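Shelf and Shoe Tidiers Wanted (Paid, Part-Time)

Posted March 8, 2022

Saveck is looking for people who can put a pair of shoes on a rack and feel nothing about it. If you have ever walked past a heap of sneakers in a hallway and straightened them without being asked, your family may not have thanked you, but we will, by direct deposit.

The work takes place in our room above the old Hanrahan building. You stand at a table. There is a small shelf unit on it. Shoes go onto the shelf, shoes come off the shelf, and then we move on to cups, folded towels and whatever else turned up in the supply closet. A session lasts 80 minutes, including a break, during which you may look at something other than a shoe.

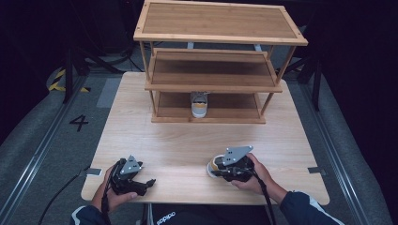 What you would be doing

Placing everyday items on low, middle and top shelves, one at a time, at a normal household pace. Speed impresses no one here.
Keeping pairs together. Left and right should end up side by side, toes facing the same way.
Clearing the shelf and starting over. You will do this a lot. Applicants who need a sense of lasting accomplishment should consider masonry.

Who should apply

Adults 18 and over with two working hands and a tolerance for repetition. You should be comfortable standing. Long sleeves are fine, dangling bracelets are not. No experience is needed, although two years in a shoe store will get you a respectful nod.

Pay

$400 for a block of ten sessions, paid when the block is finished. Bus fare is covered. Coffee is free and tastes like it.

How to apply

Send a few lines about yourself to the Saveck front desk, or drop a note in the box marked 496 by the street entrance. Tell us which mornings or afternoons you can do. Please do not send photos of your closet. We got plenty in September and some of them were upsetting.

Shoes are provided. You are expected to arrive in your own and leave in the same ones.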